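Visit to the Naylor parts recovery shop, Atesmont

We went to Atesmont in March to see how the Naylor shop has brought robots into its sorting work. The shop takes in scrapped small electronics, opens them, and sorts what is inside for resale or recycling. It employs 212 people on 2 shifts.

The tour began at intake, where the work is still done by hand. People at long benches open housings and pull out boards, wires and small parts. Our guide said this would stay manual for now, as no two housings come apart the same way.

Sorting is next door. Until last year each sorter stood at a bench all shift and moved parts from a tray into crates. Now several of the stations use robot arms, and the sorters look after them.

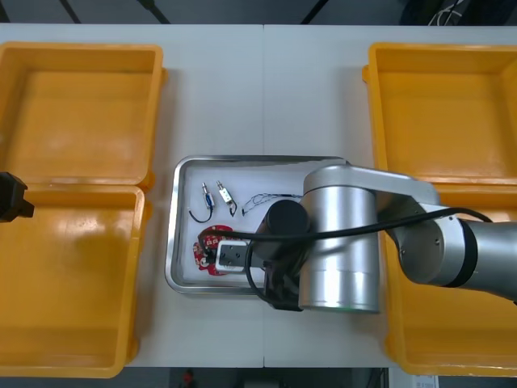
A sorting station with a tray of mixed parts and four yellow crates.

The target for the room is 3,000 parts a shift. The board by the door showed 2,634 for the shift before ours. Loose wire was given as the main cause of stops. It tangles, and a person has to come over and separate it.

Over coffee we asked two of the sorters what had changed. One said her wrists hurt less and she walks a lot more. The other missed having a bench of his own and talking to the person beside him. Both had taken a training course through Skirkach, paid for by the shop, and both moved up one pay grade after it. Those who did not want the course were offered places at intake.

The software that logs the stops is called Gelo. The sorters can add notes to it, and we were told the notes are read at the start of each shift.

Visits are by arrangement with the front office. Closed shoes are required, and parking is behind the loading dock.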